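Home What's On Donate Get Involved Our People Contact

Come and fold with us: people wanted for the Jamitz clothing room

If you are the sort of person who can't walk past a basket of clean washing without straightening something in it, please keep reading, because we would very much like to meet you!

Jamitz is a community clothing room. We take in donated clothes, wash them, sort them, fold them and send them out again to families, to people starting new jobs, to teenagers who have shot up over the summer and to anybody else who asks. We've been going for long enough now that we have outgrown two spare rooms and a garage, and from March we'll be in our new home on the ground floor of the old Grasuvmont building (the one with the green awning, across from the bakery). With the extra space comes a good deal more folding, and that's where you come in.

We are looking for people to join our folding and sorting sessions. These are unpaid places, but there's a travel allowance, a proper lunch, and as many cups of tea as you can manage. We have morning sessions from 9:30 until 12:30 and afternoon ones from 1:15 until 4. You can do one a week, or one a fortnight, or come only in school term, and we won't think any less of you for it.

What you'd be doing

Mostly T-shirts, to tell the truth. Last winter we sent out 1070 pieces of clothing and the biggest pile by a long way was T-shirts, with track pants a fair way behind and school jumpers after that. Everything reaches the tables clean. You'd lay each piece out flat, check it over for holes, missing buttons and tired elastic, fold it our way and put it on the right shelf by size. Anything that needs a stitch goes in the mending tub for Lutfa Bandara, who runs our repair table and can do wonders with a neckline that has given up.

Our way of folding has been argued over for years, and I mean that fondly. Asanka Majumder brought it in from a menswear shop and has been refining it ever since. Lay the shirt face down, smooth it out from the middle, bring one side in, fold the sleeve back on itself, do the same on the other side, then fold up from the hem in thirds. You should finish with something that will stand up on a shelf by itself. It sounds fussy when it's written down, and by your second morning you'll be doing it while chatting about the footy.

A few things will suit some people better than others. The work is done at tables, standing or on a stool, whichever you like. There is a bit of reaching, and the full tubs are heavy, so we lift those in pairs or leave them for the trolley. If your hands are sore or slow that's completely fine. Speed has never been the point, and some of our neatest stacks come from people who do a dozen shirts in a session and stop for a good yarn in between.

Who we'd love to hear from

You don't need experience. You do need to be 16 or over, kind to other people, and able to treat someone's donated clothes (and the person who'll be wearing them next) with respect. We'd especially like to hear from people who speak a second language, from anyone with retail or laundry know-how, and from people who have been out of work for a while and would like something regular and friendly to put on the calendar. References from us are gladly given once you've been along for a couple of months.
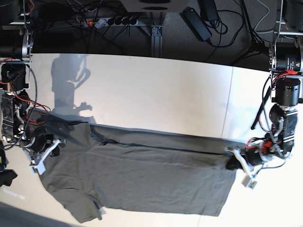
Wrinkles are the great enemy, by the way. Cotton that has sat bunched up in a bag holds its creases like a grudge, and a minute spent smoothing a shirt with your palms before the first fold makes all the difference to how it looks when somebody lifts it off the shelf. Dark colours show lint as well, so there'll be a roller at every table. We don't iron T-shirts. We do iron work shirts, and if you happen to enjoy ironing, say so in large letters on your form and you will be a very popular person indeed.

How to put your hand up

Pick up a form from the front counter or ask for one at the Worard library desk. It's a single page. Tell us which sessions suit, anything we should know about access or allergies (we use an unscented detergent), and who to ring in an emergency. Mizanur Bhattacharjee looks after the roster and will call you back, usually in the early evening, so please do pick up if it's a number you don't know.

After that you're welcome to come for a trial session with no obligation at all. We have places for 50 people on the new roster, and the families' sorting mornings tend to fill first. If you need to bring little ones, mention it to Mizanur and he'll find you a spot near the play corner.

The side entrance has a ramp and there's parking behind the building. The 76 bus stops almost at the door.

Looking forward to meeting you,
Debashish Kanagaratnam
Clothing Room Coordinator, Jamitz

Recent notices
Coat drive: what we can and can't take
Mending afternoons with Lutfa
School jumper swap, sizes 4 to 16
Wanted: sturdy hangers and clear tubs
Moving to the Grasuvmont building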